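# Stock discrepancy in the third-floor pantry, Wuvcombe office

**Raised by:** Facilities desk, Trasilden
**Location:** Wuvcombe, third-floor shared pantry
**Category:** Catering supplies / storage
**Priority:** Low, raised to Normal in July
**Status:** Resolved, monitoring

## Reported issue

Staff on the third floor reported that the snack shelf was showing as fully stocked in Onu, the supplies register, while individual items could not be found. The complaint named instant noodles in particular. Two requests for replenishment had been rejected automatically, as the register held a balance of 475 packets against a minimum holding well below that figure.

The requester asked that the balance be corrected and that the next delivery from Urelar not be held back.

## Initial checks

The balance in Onu was compared with the last three delivery notes. No error was found in the quantities received. The notes did show, however, that Urelar had changed its delivery format in the spring. Noodles and crisps, formerly supplied in separate cartons, now arrive as mixed cartons under a single product line.

The shelf itself was inspected at 14:00. Packets had been pushed to the back in no particular order, and several varieties were hidden behind larger bags. The shelf label referred to a product which is no longer ordered.

The desk's first action was to reprint the label and ask for a recount. The recount did not agree with the register, and a second recount did not agree with the first. It was concluded that counting on the shelf was unreliable, the unit being deep and poorly lit, and that the contents should be brought out on to a table and sorted there.

## Sorting

The table with the cat-print cloth was used. The packets were tipped out together in the middle, noodles and crisps alike, and the open blue shoebox was placed on the left to receive anything set aside for a decision.

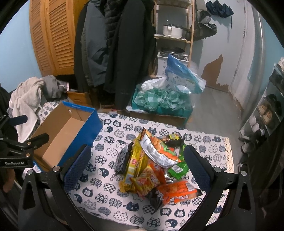

The sorting instructions issued to the floor were as follows:

1. Take packets from the top of the heap and do not pull from underneath. Noodle blocks break easily.
2. Read the printed name on each packet before placing it. Colour is not a safe guide, as several makers use orange for quite different products.
3. Where the name is in Chinese only, match the barcode to the Urelar product list.
4. Put any packet with a split seam or an unreadable date in the shoebox.
5. Enter each group in Onu once it is complete, before starting on the next.

Instruction 3 caused a short delay. The product list held on the pantry computer was out of date and did not include the newer lines. A current copy was requested from Urelar and received the same afternoon.

## Findings

The register was counting mixed cartons incorrectly. Each carton was being booked in once as noodles and once more as crisps, so that the recorded balance stood at over twice the true holding. The same fault had been affecting the automatic rejection of requests – the system considered the shelf full when it was not.

A secondary cause was the shelf arrangement. Smaller packets had worked their way behind the taller bags and were not being taken, while the varieties at the front were used up quickly. This explains why staff believed that the noodles had run out altogether.

No evidence was found of stock being removed improperly, and the remark to that effect in the original ticket has been withdrawn by the requester.

## Action taken

- The duplicate carton entries were reversed in Onu and the balance restated.
- Mixed cartons now have their own product line, with noodles and crisps recorded separately on opening.
- Tall bags have been moved to the upper shelf. Noodles are kept below, standing on edge with the name facing outwards.
- The annual catering limit for the floor remains at £2,000. No additional spending was approved under this ticket.

## Outstanding

The lighting in the shelf unit has been passed to building maintenance under a separate reference. The Trasilden desk has also asked Urelar whether English labels can be applied to the imported lines before dispatch – a reply is awaited.

Staff are asked not to return opened packets to the shelf. The tablecloth is the property of the third-floor social club and should be shaken out and folded after use, taking care with the lace border.

Ticket to be reviewed after the next delivery and closed if the register and the shelf agree.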